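Call for Participants: Small-Parts Sorting and Storage Sessions
Restrepo Workshop Program, Javitz Building
Posted 2022-10-30

The Restrepo Workshop Program invites applications from adults who wish to take part in a series of paid sessions on the sorting and storage of small household items. Sessions will be held at the Javitz Building on Sokgate Road and will begin in January. Applications are reviewed in the order in which they are received.

Purpose of the sessions

Most homes and many small shops keep buttons, screws, beads, fuses, fishing tackle and similar items in divided plastic boxes. The Program is preparing a printed guide on how such boxes are best laid out, filled and labeled. The guide will be used in evening classes offered by the Zurkside Adult Learning Center. Participants will help the authors learn which arrangements people choose when left to themselves, how they open and close a box at a table, and which layouts they can still make sense of after a break of several weeks.

What participants will do

Each participant attends 3 sessions of two hours each. During a session, participants work seated at a clear table and complete short tasks, such as opening a compartment box, placing mixed items into its sections, closing the lid, and later finding a named item. Some tasks are repeated with a different box. No task is graded, and there is no preferred speed. At the end of each session, participants fill out a two-page form about the boxes they used. Staff may ask follow-up questions about the answers.

All boxes and items are supplied. Participants who already use a divided box at home are welcome to bring it to the second session, emptied of medicines, blades and food.

Who may apply

Applicants must be 21 years of age or older and able to read and write everyday English. They must be able to sit at a table for two hours with one break, and to pick up items as small as a shirt button. Glasses and magnifiers may be used. Left-handed applicants are especially encouraged to apply, as earlier groups included too few of them. Experience in sewing, model building, electrical repair or jewelry work is welcome but is not required. Employees of the Program and members of their households are not eligible.

Payment and schedule

Participants receive $21 per hour, paid by check after the final session. Those who must withdraw early will be paid for the hours they have completed. Public transit fares are refunded on presentation of a receipt. Parking at the Javitz Building is free in the rear lot; a permit will be mailed with the letter of acceptance. Morning and afternoon times are available, and applicants should state which they prefer.

The work table

Tables are cleared before each participant sits down, and only the box needed for the task at hand is set out. The white surface makes small items easier to find. Several of the boxes are made of translucent plastic, with a hinged lid and a tray divided into columns and rows.

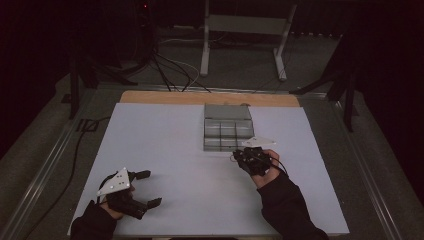 Doina Stojanović wrote after the previous series that she had always sorted her sewing supplies by color and would now sort them by size, "with the smallest things in the front row, where I can get a finger in." She asked that future groups be given more time with the lid closed, so that they could try to read the contents through the plastic. The Program has adopted this suggestion for the coming sessions.

How to apply

Applications should be made by letter or by form, available at the front desk of the Javitz Building, Room 11. Please include your name, mailing address, daytime telephone number, preferred session times, and two or three sentences on the kinds of small items you keep at home and how you store them now. Applicants who need a table of a particular height or other seating arrangements should say so at this stage.

Completed applications should be addressed to Milovan Ionescu, Session Coordinator. Applicants will be notified by mail whether or not a place is available. Those who are not placed may ask to be kept on the list for a later series.

The Restrepo Workshop Program welcomes applicants of all backgrounds. Information given on the application is used only to arrange the sessions and is not passed to other organizations.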